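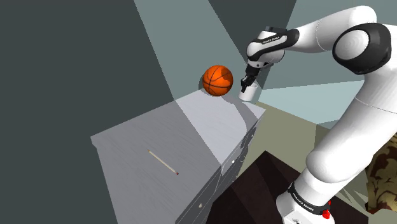 Tandik ball pump with gauge — my review after one season

I bought the Tandik hand pump for our youth basketball group in Gonunville. We have 10 balls and they are used every week, indoors and also on the outside court by the school. Before this pump I used a small plastic one that came free with a ball. It worked, but I never knew how much air was inside. I pressed with my thumb and I guessed.

The Tandik has a round gauge on the side of the body. The numbers are big and I can read them without my glasses. Most of our balls have the recommended pressure printed near the valve, so I pump a little over it, then let some air out with the small button until the needle is in the right place. For one ball it takes me less than a minute. The button is a little stiff and in the beginning I let out too much air every time. After 2 evenings I had the feeling for it.

In the box there are two needles, a short hose and a cloth bag. The hose is the best part for me. With my old pump the needle went directly into the ball, and I bent many of them this way. With the hose the needle stays straight even if my hand is moving. Please put a drop of water or glycerin on the needle before you push it in. The paper with instructions says this too, but in very small letters.

What I don't like: the bag. The string came out in the first month and now I keep everything in a lunch box. Also the handle is narrow, and when I do all the balls in one evening my palm hurts. I wish they made it wider, like on the Paredes pump which my neighbor has for his bicycle. His pump has no gauge, so I don't want to exchange, but the handle is much better.

One more thing about the gauge. It shows the pressure only when you are not pumping, so you must stop and wait for a moment. I thought mine was broken and I wrote to the shop, Drinanar. They answered me the next day and explained it in a kind way — I was a bit ashamed, but it is good to know the shop reads its letters.

I also tried it on a volleyball and on my daughter's soccer ball, both without problems. For a bicycle tire it is not suitable, there is no adapter for it.

I give it 9 out of 10. One point less for the bag and the handle together.

30 Jun 2023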